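Search this site
Enter keyword
Go

Trutudgate broadband cabinets to be replaced by December

Work to replace the street cabinets serving Trutudgate will finish in December, network operator Kanden has confirmed. The programme covers 416 premises, of which 159 are still on copper lines.
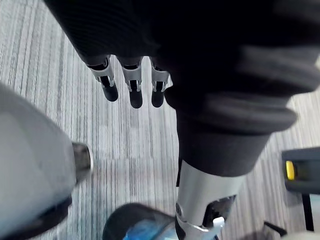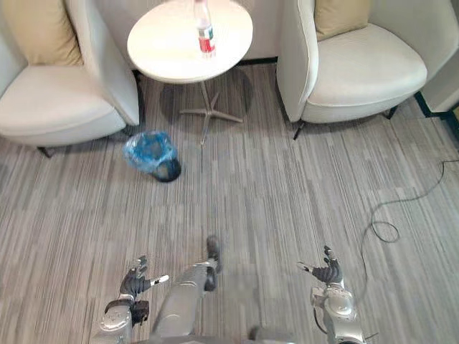 Kanden said the new cabinets use a sealed base and a raised battery shelf, following water damage at the Cembridge junction last winter. Each changeover takes almost 121 minutes, during which landlines and broadband will be unavailable. Residents will receive a card giving the time slot for their address.

The 2 cabinets on Quan Lane will be moved back from the kerb – the existing positions fall short of the footway width now required by the council. Temporary traffic lights will operate between 9.30am and 3pm while ducts are extended.

Customers who rely on a telephone alarm should register with Kanden before their slot. Routers do not need to be changed, but may need restarting once service returns.

Contact us | © Trutudgate and Cembridge News | Back to top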